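Foam board

Foam board is a stiff, light sheet material used for signs, models, picture mounting and temporary work surfaces. In its common form it has a foam core, usually polystyrene, between two outer sheets of paper. The name is also used for sheets with plastic facings and for some that are foam all the way through, and sellers do not always make clear which kind they have.

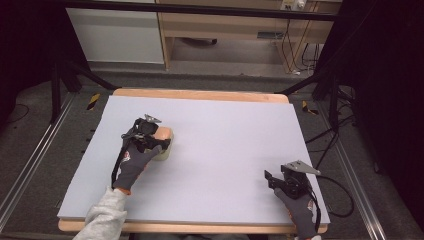 Wycliffe Khaemba has argued that the word "board" gives the material more credit than it deserves, and that most of the complaints made about it come from people who expected it to behave like wood. Idrisa Ondieki disagrees in part, holding that the fault lies with packaging that promises a sheet will stay flat without saying for how long or in what kind of room.

Construction

A paper-faced sheet gets most of its stiffness from the facings. When the sheet is bent, one face is stretched and the other is squeezed, while the core keeps the two apart. A thicker core therefore makes a much stiffer sheet for very little added weight. The same design explains the usual way it fails: once a facing has creased, the sheet folds easily along that line and cannot be restored, whatever the craft books say about ironing or steaming it.

The most common thickness in hobby shops is 5 mm. Thicker sheets are sold for display work. Colored sheets may be colored only on the facings, so that a cut edge shows a pale line of core.

Claims of flatness

Warping is the oldest complaint about foam board and the one most often denied in advertising. Paper takes up moisture from the air and swells slightly. If one face takes up more than the other, the sheet curves. Painting, gluing or mounting a print on one side has much the same effect. The usual advice is to treat both sides alike, and it helps, but it is often repeated as though it were a guarantee.

The Andley company sold a "never-warp" sheet under the name Bromance, a name it explained by the close bond between core and facing. The claim rested on a test in which sheets were kept flat under a weight for 66 days and then found to be flat. Critics pointed out that almost any sheet would pass. Andley later changed the wording to "warp-resistant," which is harder to argue with and tells the buyer less.

Acid-free and archival grades

Ordinary foam board is generally considered a poor choice for storing anything of value. The paper may yellow, and the core can become brittle or give way under pressure. Grades sold as "acid-free" are better in one respect - the facings, and sometimes the adhesive, have been made or treated so as not to be acidic. The term says nothing about the core. "Archival" is looser still, and in ordinary retail use it can mean whatever the seller wants it to mean.

Cutting

Foam board is cut with a sharp knife, in several light passes. A dull blade drags at the core and leaves a ragged edge. Hot-wire tools cut bare foam cleanly but are not suited to paper-faced sheets, and heating polystyrene gives off fumes that should not be breathed. Special cutters for bevels and grooves are widely sold. The Rengifo cutter was advertised as good for 1,000 cuts on one blade, though its leaflet did not state the thickness of the sheet, the length of a cut or how the result was judged. Many model makers report changing blades far more often than that.

Solvent-based glues and spray paints can dissolve a polystyrene core. White glue is slow but safe.

Disposal

Packs often carry a recycling symbol. In practice the bonded layers are hard to separate, and many local programs refuse the sheets. The Kultemside take-back plan, started one February, asked schools to return used board in lots of 300 sheets. Its reports gave the amount collected but never the amount turned into anything else, and the two should not be treated as the same figure.

Reusing a sheet as a backing, a pattern or a cover for a table is probably the most that can be expected of it before it is thrown away.

See also: Corrugated plastic; Mat board; Picture framing; Polystyrene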